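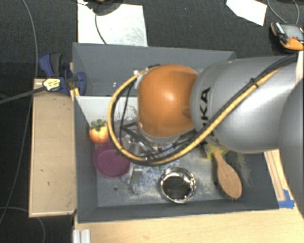

2 min read

News from the Robot Arm Club

In May our club finished the first half of the bin project, and I was asked to write some lines about it for the newsletter. My name is Sevim Soylu and I joined the club last fall, so please forgive me if I explain too much in some places and too little in others.

The task sounds simple. The arm must take household things out of a gray bin, one at a time, and put them back in a different place. We call the project Drindum, after a word that one of our members used every time the gripper closed on air. The name stayed.

We are working with a mix of real and toy objects. The round metal bowl is the one we argue about the most. It is shiny, and our program often judges its rim wrongly when the lamp is on. The purple dish is easier for the program to find, but it is low, and the finger has to come down very close to its edge. The wooden brush has a good shape for gripping if it lies free. When its narrow end rests against another object, as it likes to do, we must decide which one to move first. The toy fruit with the green leaves is the favorite of all visitors.

Until now we have recorded 2,111 attempts. Roughly 600 of them come from the first weeks, when we still changed the grip height almost every evening, and we will probably not use these for the final report. For the report we want at least 500 attempts with the same settings. The bottom of the bin is already quite worn, so new members should not be afraid to add a scratch.

Two small requests to everyone who uses the bench. Please check the clamp at the rear left corner before you start a run – a bin that moves a little gives results that we cannot compare. And please look at the loop of the yellow cable when you turn the wrist by hand. It needs its space.

In the second half we will try the Flenero method for choosing the next object. The old method takes the nearest one, and this is often a bad choice when things touch each other. The notes are in the shared folder under Flenero, 70 pages, but the first chapter is enough for beginners.

We meet at 6 p.m. in the lab, and new people are welcome also without programming experience. If you would like to come, write to me through the club list.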